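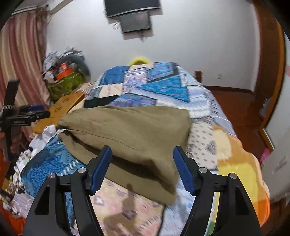

3. Method

The bedding survey was carried out by Ignacio Greenberg in one shared bedroom of the Wollen residence, with the bed recorded as found and nothing straightened beforehand. Each textile was entered on a sheet by position, surface and likely use. The patchwork quilt was treated as a single item, although its blocks range from royal blue and turquoise to lavender and cream, and the pink printed sheet under it was entered separately. The plaid blanket along one side was listed as a throw. Items that could not be identified by sight, such as the khaki cloth lying on the bed, went under "soft, unassigned" until the second pass.

3.1 Sorting rules

Bedding in nightly use stays on the bed. Spare blankets are folded and moved to the shelf. Clothing and plastic bags are separated before either is put away. Flat cardboard is kept only if it is needed for the shelf dividers -- otherwise it goes to recycling. Papers are checked by the resident and are not discarded by the survey team.

3.2 Storage trial

Three layouts were compared: Trenum (under-bed boxes), Nigatu (open shelf) and Stekura (hanging bags). Each was left in place for seven days. The resident noted every item that came to rest on the bed and was still there at bedtime. The limit on materials was 200 dollars for all three layouts together, which ruled out fitted drawers.

4. Results

Trenum performed worst for blankets. The boxes had to be pulled out fully before the lid would open, and by the fifth day the fleece was back on the mattress. Nigatu gave the lowest count, five items over the whole week, mostly clothing. Stekura was acceptable for clothes but the bags sagged under heavy quilts. A repeat of the open shelf layout is planned for July, when fewer blankets are in use.

Submitted 23 February 2018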